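Two-arm cell, Saturday, October

Came in to finish the cable work on the left arm. Setareh Zamani had left a note that the gripper dropped out twice on the Lustuveck run, both times with the wrist rolled far over. Swapped the gripper cable for a new one from the Dehghan box and left more slack at the wrist. Old cable is in the tray with a tag on it. Please don't throw it out, I want to ohm it.

Ran the wrist through its full roll 12 times at low speed with a hand near the stop. No dropout. Then 500 open/close cycles on the left gripper while I had lunch. Log is clean. 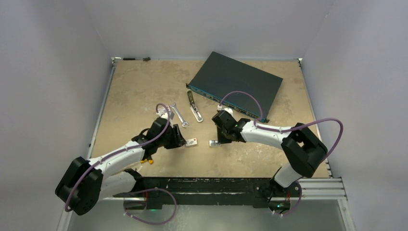
Next was the base bolts. Two on the left side took a bit of a turn, right side was fine. Re-marked all of them with paint pen so we can see if they move. After that I redid the home position on both arms and saved it as set 139. Set 138 is still on the controller if anyone needs to go back.

The table top is getting worn toward the middle. Birumbridge quoted us for a new one but I'd wait until the Vemden job is done.

Still open:
Finger pads on the right gripper, check at 1,000 cycles.
Ask Setareh Parsa which torque value she used on the wrist flange. The sheet has two.
Add slack note to the startup checklist.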